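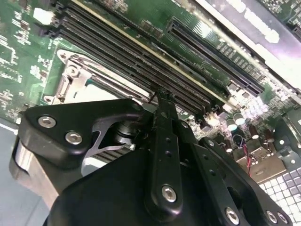 From: Finlay Hepburn
To: gustdale-refurb list
Subject: Re: [refurb] Old towers from Mekbridge, strip or keep?

Kirsty Baird wrote:
> We have 112 towers coming from Mekbridge in December. Do you want
> the processors pulled before they go on the shelf, or left in the
> boards? Also, does anyone clean off the old paste at this stage?

Leave them in unless the board is dead. A bare socket gets bent pins in storage, and we lost 10 boards that way last winter. Lay the case on its side, take the panel off, and check the power supply label against the sheet before you touch anything else. 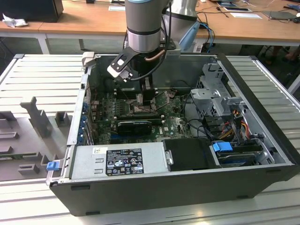
Dell tower on the bench, side panel off.

Hard drives come out first and go to Imrie for wiping. Tuck the power cables back so they don't catch when the panel goes on again. Memory can stay in if you're testing the same day. If not, bag it and write the tower number on the bag.

On the paste: wipe it off when you take the cooler off, with alcohol and a lint-free cloth.

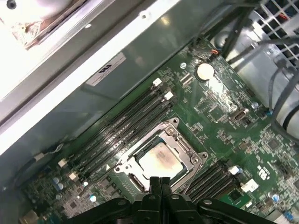 Do it with the retention frame closed, so the chip can't shift. Fresh paste goes on only when the cooler is going back for good. Replace any coin cell that reads low.

The Belus shelving holds 1,000 pounds a bay, so stacking two high is fine.

Finlay

Recent posts on this list
Re: Shelf labels
Drive wiping log for Imrie
Spare power supplies, who needs them?
Gustdale loading door hours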